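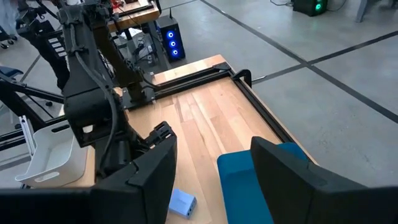
A learning system that copies a person is only as good as the examples it is given, and most of the work in this unit goes into the examples. One example, which we call an episode, is a full record of a single attempt at a task: what the cameras saw, where the joints were, and what the operator asked the arm to do at each step. The wrist view matters most in the last few centimetres of a reach. With the fingers open on either side of the light-blue block, you can judge the gap directly, but one finger hides the left part of the block and the other covers much of the teal bin. The learner has to cope with the same loss of view, so the operator should work from the camera feeds and not look over at the bench.

Before you record

Check that every camera is saving and that the clocks agree. Reshma Potgieter will show each group how to do this in Onow. Set your objects down in a new position each time. Students tend to put the block back where they just picked it up, and the system then learns one spot on the bench instead of the block.

While you record

Move at a steady pace. Long pauses are learned too, and an arm trained on them will stop in odd places. If you miss a grasp, back off and try again in the same episode. A recovery is useful. A collision with the bench is not, so end the episode and mark it as failed.

Each group of 4 records 300 episodes. Swap operators often, as people have different habits of approach and we want a mix. The combined set from last year held 3,000 episodes, of which 1,056 were dropped at labelling, mostly for missing frames or a wrong task label.

Labels

Write what was done in plain words: "put the block in the bin". Use the same colour names as the object sheet. Don't label an episode a success if the arm was still holding the object when you stopped.

For next week, read the Prokopenko notes on splitting data and bring your group's first batch on the Derus drive.

Last updated: January
Questions about the lab sessions: Liudmyla Tkachuk, teaching office
© Nondovik course notes. Back to top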